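Progress report to the Pacheco Fund
Project: Orinine cloth reuse and laundry room
Prepared by Rangi Grimshaw, project lead
3 June 2018

Work since the last report has been on the sorting and folding side of the laundry room. The washing side was covered last time and has not changed, apart from one replaced hose. The grant line for furniture is now fully spent. The line for cloth stock has money left in it, and we ask below to move part of that.

Stock

We set out to take in donated household cloths, wash them, check the edges and send them out again to families on the Orinine list. Donations are mixed. Some are plain towels and some are printed, like the cloth with the pale blue cartoon faces and handwritten-style words. Printed cloths were going out faster than plain ones, so Tharindu Munasinghe now splits them evenly between parcels.
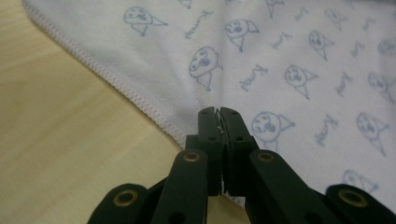 Indent, no. 4, p. 30

Edges are the main reason a cloth is turned down. Each one is opened out on the table and the stitching is followed along all its sides before folding. A pulled thread is trimmed. A hem that has come open goes into the mending bag, and the mending bag goes to Tuvix, who return it when they have a full load. In this period 58 cloths went to mending. The turnaround has been slow and we have raised it with them — they have offered a fixed pickup day starting in September.

Folding

The first folding method gave uneven piles that slid over on the shelf. We tried thirds, then halves and quarters, and have settled on halves and quarters for everything except bath size. The corner is lifted first and the fold is laid down from there, with the hems brought together before the cloth is pressed flat by hand. Tharindu wrote this up on one sheet, and it is pinned above the shelf. New helpers have been picking it up in one session.

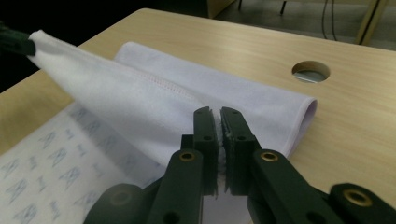
White towel during folding, with the pink overlock stitching across it.

Softer towels still take longer than the thin knit ones. They hold a crease badly and have to be stacked in shorter piles. We have stopped mixing the two kinds on one shelf.

Table and room

The old trestle was too narrow and had a rough edge that caught on loose threads. It was replaced with a light wood-grain table bought under the furniture line. A full-size cloth can be opened on it without hanging over the side. It wipes clean and has given no trouble with snagging. The shelf brackets were put up the same week. One of the 3 lamps on the original plan was dropped when the window was cleared, and the saving paid for the brackets.
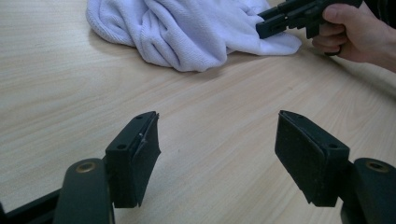 Top of the folding table, light wood grain.

Not finished

The labeled bins have not been ordered. The supplier changed the sizes and the new ones do not fit under the shelf. Rangi is getting a second quote. The stock list is still kept on paper, and moving it to the office computer will wait until the bins are in, as the bin numbers are part of the list.

Request

We ask that 30 percent of the unspent cloth stock line be moved to mending costs for the rest of the grant year. Donations are covering most of what we expected to buy, and mending is running over. No other changes are requested. Receipts for the table and brackets are attached with the budget sheet.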